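Home Care Basics, Session 6: Couches and Soft Seating
Handout to keep, Aug 14, 2018

Okay, so this is the session people sign up for and then get quiet in, because everybody owns a couch and hardly anybody has lifted the cushions lately. Me included! I wrote most of these notes sitting on mine, with crumbs.

If you missed Session 5 (rugs), get the handout from the shelf by the door. You'll want the part on pile direction, I'm going to lean on it a bit.

Start at the top and work down

Same rule as dusting. Back first, then arms, then seat, then floor. I know the seat looks worst and you want to start there, but whatever you knock off the back lands on it and you end up doing it twice. I did it backward for years, in two different apartments, with a lot of muttering.

Take the throw pillows off before anything else. Put them on a chair or a clean sheet, and please don't put them on the carpet you haven't vacuumed yet. Give each one a good thump on both sides, outdoors if you've got an outdoors.

The seams

Most of your time goes here. A couch with two seat cushions has that line down the middle, and it collects everything: hair, pens, popcorn, the odd earring. Use the crevice tool, low suction, and pull toward you in short strokes. If your vacuum only has one setting (the old Prindum in our practice room is like that), crack open the little vent on the hose and it'll behave.

Go along the back of the seat too, where it meets the backrest. Slide your hand in flat, palm down, fingers together. Slow is good, I've met a knitting needle in there.

Fabric codes

Look for the tag under the seat or on the underside of a cushion. W means water-based cleaner is fine. S means solvent only. WS is either one. X means vacuum and nothing else, and yes, I've ruined an X. It was a lovely Abou Jaoude two-seater, a hand-me-down, and I went at it with a wet sponge in June and had a tide mark to look at until I gave up and bought a blanket.

No tag? Test a hidden spot and let it dry completely. Overnight is better than an hour.

Light fabrics

Beige, tan, cream, oatmeal, all that family. I love them and I keep buying them. Body oil shows on the front edge of the seat and wherever heads rest, and it comes on so gradually you don't notice until you flip a cushion. So flip them! If yours come off, swap left and right while you're at it, so the favorite spot gets a rest.

For a W or WS fabric my mix is 300 ml of lukewarm water and a few drops of plain dish soap. Shake it up and use mostly the foam. Blot, don't scrub, and go from the outside of the mark inward. Then a second cloth with plain water, then a dry towel pressed down hard.

Pillows go back last

Once everything's dry. I like one cream pillow on a tan couch, roughly in the middle, close enough in color that it looks calm and different enough that you can still find it. Set it down, pat the seat around it smooth, and leave it alone.
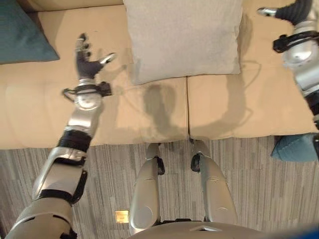
Noura Masri wrote on her feedback slip that she'd put the pillows in a zippered cover and wash that every other week, and that the pillow itself hasn't needed a bath in ages. I'm stealing this. Get the cover a touch snug or it bunches, and zip it closed before it goes in the machine.

She also asked about fabric sprays. I use the Justero one, lightly, on W fabrics only, and I still test it first.

For next time

Vacuum one piece of seating at home, top to bottom. Write down the fabric code. Bring a white cloth, an old soft toothbrush, and any small cushion cover you don't mind practicing on. We're in room 200 again, and the good sink is the one on the left.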